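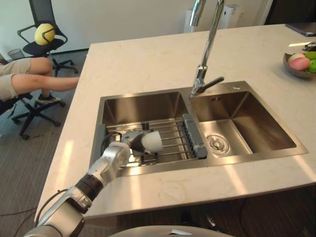 February, a little before noon

Got in at twenty past four and slept until the radiator started knocking. My ears are fine, I wore the plugs all night. My knees are another matter. Coffee, two eggs, then I wanted to write this down before I started mixing up this party with the last one.

The room at Plitgate is longer than I remembered. The stage used to be at the street end and now it's at the back by the loading door, so the cold comes in behind the DJ every time somebody carries something out. I played the first set in my coat. Doors were at nine and for most of the first hour it was the bar staff and a couple who had the start time wrong and stayed anyway. I don't mind that hour. I played the slow stuff I never get to play, including the long Núñez record with the organ on it, all the way through, both halves. The couple danced to it. She took her shoes off and put them on the edge of the stage, and I kept an eye on them for her.

Yamuna Varghese went on after me. She had been sick most of the week and told me in the hallway that she might cut her set short and would I be ready to jump back on. I said yes and left my headphones plugged in. She didn't need me. She played for two hours and it was all fast and dry, hardly any vocals, and by the middle of it the floor was full back to the coat check. There was one track with a bell in it that I asked her about later and she said it isn't out, it's by a friend in Branmont, and she'd ask him if I could have a copy. I wrote my email on her hand in marker because neither of us had paper.

The sound was good on the left and bad on the right. One of the right-hand tops was cutting in and out from the start. The house engineer said it was the cable, then that it was the amp, and then he swapped the cable again and it was all right until midnight. After that it went quiet and stayed quiet. People drifted to the left side and bunched up there, so from the booth the room looked crooked. I'll bring my own long cables next time, whatever he says.

Cudness were the headliners and they were late. Their van had trouble outside Branmont and they loaded in through the crowd, with the keyboard carried over people's heads. I've heard them live before and wasn't sure about them then. I liked them better last night. They've dropped the singer's long talking part and they run the songs together now with the drum machine going underneath, so it works as a set for dancing. The third one in was the best thing all night. I don't know what it's called. It has a bass line that goes up when you expect it to come down.

They were paid 2000, which is more than we have paid anybody, and I was nervous about it all week. Tickets were 15 in advance. At ten o'clock I was doing sums on the back of the set times and not liking them. By midnight there was a line outside and I stopped. I haven't seen the final count and I'm not going to ask until tomorrow.

Things that went wrong, so I have them written down. The smoke machine was pointed at the fire exit sign and made it hard to read, and I had to move it myself. The water jug at the end of the bar ran out and wasn't refilled until I went and complained. The set times taped in the booth had the old order on them. We forgot tape for the floor cables and used the venue's, and I owe them a roll.

The last hour was back to back, me and Yamuna, one record each and then two each. We finished at 3 with an old house record of hers that skips near the end, and she let it skip. The lights came up with maybe half the room still dancing. I helped carry the monitors and found one earring, a scarf and somebody's bus pass. They're in a bag behind the bar.

We drove home with the windows cracked because the heater smells. Yamuna was asleep before the bridge. I dropped her off and sat in the car to hear the end of the Cudness tape, the 60 minute one they sell at the table. Side two is mostly rehearsal room stuff, and you can hear somebody asking for a sandwich.

Still have to unload the trunk. The record bag came up with me but the mixer is down there in the cold and I want it indoors before dark. After that a bath, then I'll call my sister back.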